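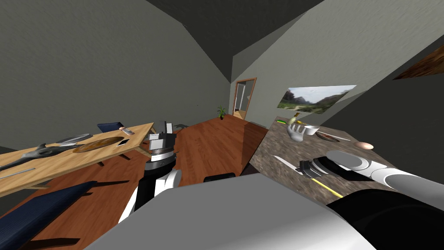

Fig. 3. Dining table with cutting board, plate and phone

3. Setting up the Norkuvex upper arm monitor

3.1 Before the first use

Please read the whole section before you put the cuff on your arm. The set-up takes a short time and must be done only once, but steps 3 to 6 must be repeated each time the batteries were out of the device for longer than one hour.

In the box you will find the monitor, the Moodley cuff in size M with its air tube, four AA batteries, the storage bag and this manual. The monitor weighs 368 g without batteries. If a part is missing, do not use parts from another monitor. Contact Plirnidden Service at the address on the back cover.

CAUTION: Do not use the monitor on an arm with a drip, with a dialysis shunt, or on the side where a breast or the lymph nodes were removed, unless your doctor has allowed it.

CAUTION: If you have an irregular heartbeat, ask your doctor whether a home monitor is suitable for you. The values can be less exact.

3.2 Inserting the batteries and setting the clock

1. Turn the monitor upside down and open the battery cover by pushing it in the direction of the arrow.

2. Insert the four batteries. The signs + and - are printed inside the compartment. Do not mix old batteries and new ones.

3. Close the cover. The display shows all symbols for a moment and then the hour is blinking.

4. Press MEM to change the hour. Press SET to confirm.

5. Do the same for the minutes, the month and the day.

6. Choose the user. The monitor has 2 user memories, marked with a circle and with a square. Press MEM to change between them and SET to confirm.

Note: The memory holds 1,320 readings in total, divided equally between both users. When the memory of one user is full, the oldest reading of this user is deleted. There is no warning on the display before this happens.

Note: If the clock is not set, the monitor will still measure, but the readings are stored without date and they cannot be transferred to the Flakasar app.

3.3 Putting on the cuff

1. Take off clothes with tight sleeves. Do not roll the sleeve up so that it presses the arm.

2. Push the plug of the air tube firmly into the socket on the left side of the monitor. You should feel a small click.

3. Pull the cuff over the left hand and up to the upper arm. The lower edge must be two fingers wide above the inside of the elbow.

4. Turn the cuff until the tube runs along the inner side of the arm, in the direction of the little finger.

5. Close the cuff with the fastener. One finger must still fit between cuff and arm.

Note: Look at the two lines marked on the cuff. If the arrow does not stop between them, the cuff is the wrong size for you. A cuff which is too small gives values that are too high. Sizes S and L can be ordered separately.

3.4 Sitting position

Sit on a chair with a back, both feet flat on the floor, legs not crossed. Lay the arm on a table with the palm up. The middle of the cuff should be at the same height as the heart. If the table is too low, put a folded towel under the elbow.

Stay seated for five minutes and do not talk. In the 30 minutes before measuring you should not smoke, drink coffee or do sports. Go to the toilet first if you need to.
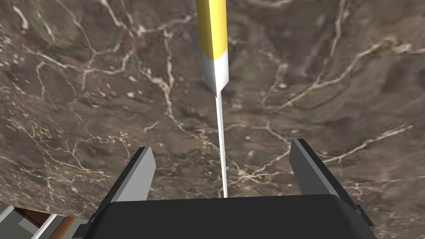 Fig. 4. Mottled marble surface, gripper in open position

3.5 Taking the first reading

1. Check that the display shows your user symbol.

2. Press START/STOP. The cuff fills itself with air. It is normal to feel a firm pressure.

3. Keep still and do not talk until the cuff is empty again.

4. Read the values. The upper number is the systolic pressure, the number in the middle is the diastolic pressure, the lower number is the pulse.

5. Wait at least one minute and measure a second time. Write down both results or leave them in the memory.

6. At the first use, measure once on each arm. If one arm gives a higher value, use this arm in the future. If the difference is large and comes again on another day, tell your doctor.

To stop at any moment, press START/STOP. The air leaves the cuff immediately. If it does not, open the fastener or pull out the tube.

WARNING: Never change or stop your medicine on the basis of your own readings. If you get a very high value together with chest pain, shortness of breath, weakness on one side of the body or trouble speaking, call the emergency number without waiting for a second measurement.

3.6 Messages during set-up

E1: The cuff is not connected or is too loose. Repeat 3.3.

E2: You moved or talked. Rest and measure again.

E3: The pressure in the cuff was too high. Check that the tube is not bent.

Battery symbol blinking: Change all four batteries. The readings stay in the memory.

3.7 Connecting to the Flakasar app

The connection is optional. Turn on Bluetooth on the phone, open the app and choose "Add device." Then hold SET on the monitor until the letter P appears. The phone must be nearer than 50 inches during the first pairing. For daily transfer, see section 5.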